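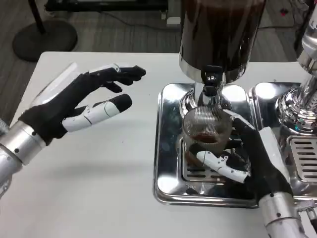
Chapter 8
Who Still Makes the Coffee?

Claims that a machine has "taken over" a job deserve a slow reading. A job is a bundle of tasks, and the ones that get automated first are often the ones that are easiest to show to visitors. Holding a glass under a spout, as the robot's right hand does while the left stays open over the table, is one such task. Ordering the coffee, wiping the drip tray and dealing with a customer who wanted tea are others, and they seldom appear in the sales material.

In this chapter we follow the staff canteen at Marar, a packaging firm in Grestorthorpe that served 800 employees and put a robot behind its counter one December. Management promised shorter lines. Chunhua Mao, who had run the counter for nine years, kept her post but not her duties – she now spent much of each shift refilling and restarting. Her pay grade stayed the same. Was her work made lighter, or only harder to see? Keep the question in mind as you read Section 8.1, where we compare the firm's account with hers.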